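Setting Up a Small Counter Station for Dishes and Produce

Posted by Radomír Kubíček, April 25, 2021

A compact counter holds more if every item has one fixed position. Place the tall and heavy items first: toaster oven at the right end, mug tree beside it, with clearance for the oven door. Allow up to 30 minutes for the full layout.

Next, put a round wicker basket on the open side of the counter. Corn goes in unstacked – two ears fit side by side, with the rim keeping them from rolling. 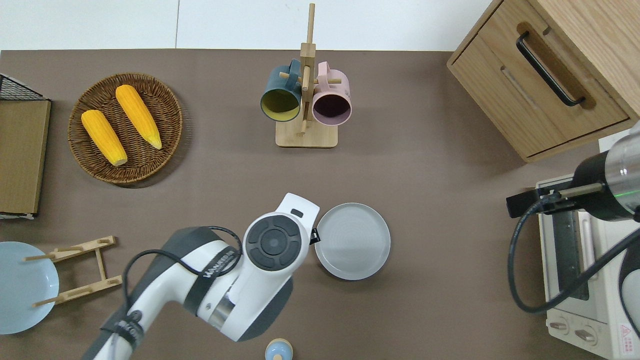 Corn in the wicker basket, mug tree and toaster oven to the right.

Hang mugs on the tree with the openings facing down. Use opposite pegs so the weight stays balanced over the base.

The dish rack goes at the front edge, closest to the sink hand. Load it from the rear slot forward, one plate per slot, all tilted the same way.
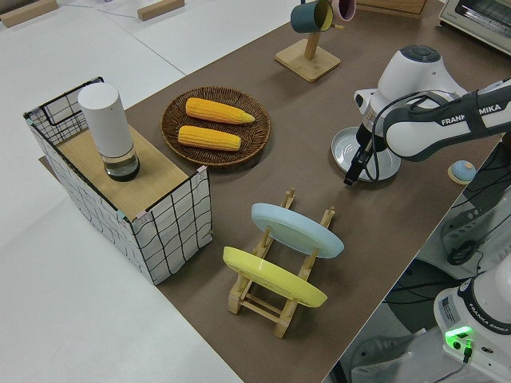

Leave 2 inches between the rack and the corn basket so drips stay clear of the produce. A fabric-lined wire basket suits dry goods such as napkins. Lay a board across the top if a second shelf is needed, and check that it sits flat before loading it.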